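Extras and Small Speaking Parts Wanted: "Paltano" (feature film)

Posted Jul 23, 2023

Kirnine Pictures is looking for background performers and a handful of people who can say one line without looking at the camera, for a low-budget monster movie shooting in and near Clulmont this fall. You do not need experience. You do need a flashlight, a jacket you don't love, and a realistic attitude toward night shoots.

What the movie is

"Paltano" is a creature feature set in a fishing town where something large has moved into the harbor. The town council would prefer it to be a seal. It is not a seal. There is a widowed ferry pilot, a teenage nephew with a theory, and a mayor whose ideas get worse as the body count rises. If you've seen a movie with a harbor in it you can probably guess the second act, and we ask that you keep it to yourself.

The script is by Catarina Godinho, who also wrote and directed "Macedo," our haunted car wash picture. "Macedo" played at 11 festivals and was reviewed by one critic as "damp." We put that on the poster. Melina Lazaridis is producing again, and she would like it known that she is the person to contact about parking, and that Catarina is not.

Who we need

Townspeople, all ages, 18 and up. You will stand on a dock and look worried. Later you will run along the same dock. The running is at a jog, since the dock is narrow and our insurance is narrower.

Fishing crew. It helps if you have been on a boat before. It helps even more if you own yellow rain gear, because we have three sets and they are all the same size, and that size is enormous.

Council members, with lines. There are 14 seats in the council chamber set and we want a face in each one. Four of them speak. One of them gets to shout "Then who ate the buoy?", and we expect some competition for that.

Creature performers. Two people, between 5'4" and 5'8", comfortable in tight spaces and in water up to the waist. The suit is hot, it weighs more than we planned, and you see out through the gills. This is the best part in the movie and the hardest to cast. If you have ever worked as a sports mascot, please put that at the top of your email.

One person who can scream on cue, repeatedly, over several nights, and then still answer the phone politely in the morning. You'd be surprised how rarely those two go together.

When and where

We shoot for 13 nights in the fall. The full schedule goes out to everyone we cast. Most background people will be needed for two or three nights, council members for four, creature performers for nearly all of them. Call time is usually 6 p.m. and wrap is whenever Catarina runs out of dark. Please assume that means sunrise, and be pleasantly surprised if it doesn't.

Holding and makeup will be at 524 Harbor Road, the old net loft. It has heat on the ground floor and a strong opinion about heat on the second. There's a bathroom. There's a line for the bathroom.

Pay

Background performers get a flat rate per night, paid by check at the end of the week. Speaking parts get more, and creature performers get more than that, plus first turn at the hot food. We'll give you the exact figures when we write back, before you agree to anything. No part of this is "for exposure," apart from the weather.

Everybody gets fed, twice if we run past midnight. Tell us about allergies when you apply. On "Macedo" we learned that a chili can have walnuts in it.

Things to know before you apply

The phone policy is simple: no photos of the creature. We have one suit, and one chance to make anyone jump at it. If it shows up online looking like a couch in a parking lot, and under the wrong light it does look like that, we've lost the trailer.

There's fake blood. It washes out of hair and skin. It has never washed out of anything else.

Bring layers. Avoid logos, stripes, and bright white. If you plan to change your hair between now and the shoot, tell Melina first.

We plan to have the movie finished in March. Everyone who worked on it is invited to the first screening, including the people whose scenes were cut, and they will be seated near the exit as a courtesy.

How to apply

Email the production office at casting@kirninepictures.example with your name, age range, height, and two photos, one of your face and one standing up. Phone pictures are fine. Tell us which group you're applying for and which nights of the week are impossible for you. If you want a speaking part, attach a video under a minute long in which you tell us, as yourself, about the worst boat ride you've ever had. No monologues, please. We received a great deal of Hamlet last time, for a movie about a car wash.

Creature applicants will be asked to come in for a fitting before we make a decision. Wear something thin and eat a light lunch.

We answer every email, though it can take us a couple of weeks.

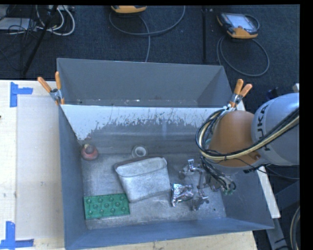 If you haven't heard from us after that, write again and put "buoy" in the subject line, so Melina knows it's a second try.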